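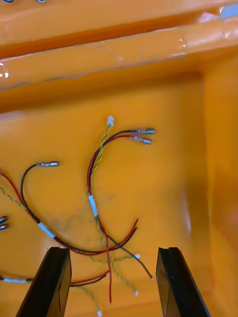
4.2 Does bin color cut picking errors?

The claim that colored storage bins reduce picking errors is repeated so often in the warehouse literature that few authors still cite a source for it. We traced the claim through the papers that do, and most of them lead back to one internal report from Kasten, a parts distributor, which compared a single month before a repainting with a single month after it. The report does not say whether staffing, order volume or shelf layout changed in between. Our own sites offered a chance to look again. At Drurthorpe, small electrical parts such as loose wire harnesses are kept in orange plastic bins like the one in Figure 3, which has a long strip of clear tape along its rim. At Kellbridge, the same classes of parts are kept in plain gray bins, with the part number on a card at the front.

Figure 3. Orange bin holding loose wire harnesses, with clear tape along the rim.

We logged 1,208 picks at Drurthorpe and the same number at Kellbridge during September. A pick was marked as an error if the part that reached the packing bench did not match the order line. Picks that were corrected before packing were not counted, and this is a real weakness of the method. A worker who grabs the wrong harness, notices, and puts it back has made the kind of mistake that color is supposed to prevent, yet our log has no trace of it.

With that limit in mind, the difference between the sites was small. It shrank further when we removed the 264 picks per site made during the first week, when new staff were still being trained at Kellbridge. What remained is well within the week-to-week swing that either site shows by itself. We would not call this evidence that color does nothing. It does suggest that the large savings quoted by vendors of colored bins should be treated with suspicion until someone shows the raw counts.

A second problem is that color is rarely changed alone. When the Drerix guidelines were adopted at Drurthorpe, orange was assigned to electrical parts, but the labels were also reprinted in larger type and the slowest-moving parts were taken off the floor — 661 part numbers in all. Any drop in errors after that date could come from the labels, from the shorter list of parts, or from the extra attention that any reorganization brings for a few weeks. The guidelines credit the color. We see no basis for that choice in the records we were given.

Workers at both sites told us that they find parts by position first and read the label second. Several at Drurthorpe could not say which color stood for fasteners, although they picked fasteners every day. Self-reports of this kind are weak evidence and we give them little weight, but they point the same way as the log. A fair test would swap bin colors within one site, leave labels and positions alone, and record corrected picks as well as completed errors. To our knowledge no such test has been published.

Related articles
Label type size and reading errors in small-parts storage
Does shelf height matter? A second look at reach studies
Counting errors that were caught: a problem for pick logs

Shares: 3
Comments: 0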